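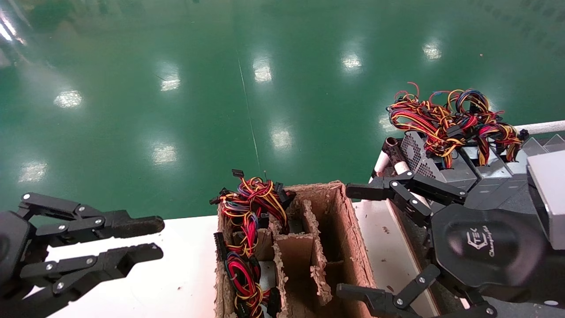 By the time the robot had done its 700th power supply, Ctibor Štefanec had begun to dream in cable colours.

The paper was called "Compliant Packing of Tangled Loads" and it was due in June. Its method was simple enough to fit on a beer mat, where it had in fact been written: let the machine push until the cables push back, then wait, then push again. Fultus, the old controller, had never waited for anything. Wikora waited beautifully. Some mornings it waited until lunch.

"Eighty per cent," he told Fleltgate over the phone. Fleltgate were paying.

"Eighty per cent of what?"

"Of boxes where the lot goes in."

"And the rest?"

He looked at the rest. A yellow wire had come up over the cardboard like someone climbing out of a bath.

"The rest is in the discussion section," he said.

They wanted 1,076 trials, a number agreed in Colombo by people who had since changed jobs. He had 4 weeks and a great many torn boxes. He put the phone down, wrote "partial success" in the log, crossed out "partial", and then, after a moment with his conscience, crossed out the other word as well.

Wikora waited for him to press start.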